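4.3 Working inside an open chassis

This section applies to any Trirham cell in which the arm enters a computer case with the side panel removed. Read section 4.2 (Guarding and reach limits) first.

CAUTION: Isolate the computer from the mains before it goes on the table. The arm's emergency stop does not isolate the workpiece.

1. Lay the tower on its side with the open face upwards.
2. Check that no cable in the case crosses the approach path. Tie back any that does.
3. Move the arm to the hover point above the board at reduced speed, using the hold-to-run control.

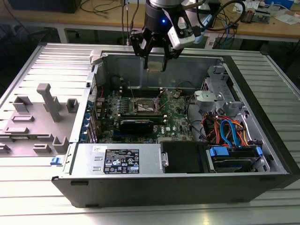 4. Confirm the clearance between the fingertips and the case wall. The minimum is 31 mm during approach and 10 mm once the arm is inside the case.
5. Set the gripper to force level 2.

Note: Force level 2 is the upper limit for work at the processor socket. Higher levels are locked out while the Kerar board profile is loaded.

6. Check the wrist camera view before closing the fingers. The socket frame and the ends of the memory slots must both be visible.

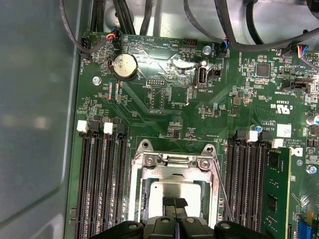 Photo: Van Dusen, Otley test cell

7. Close the fingers and wait for the grip signal. Do not correct the position by hand while the drives are live.

CAUTION: Never rest the gripper on the board. Downward contact at the socket can bend pins.

8. Lower the arm in single steps, with one operator at the stop button throughout.
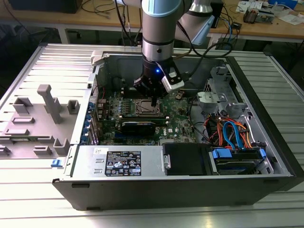
9. If the arm stops on a force fault, retract it vertically. Do not rotate the wrist inside the case.
10. Record the fault code and inspect the socket before restarting the program.

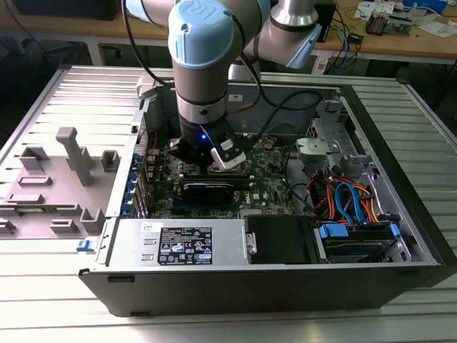
11. On completion, raise the arm clear of the case, open the fingers over the parts tray and select Hold.

Note: Hold keeps the drives energised. Select Off and fit the padlock before reaching into the case. See section 4.4 for lock-off.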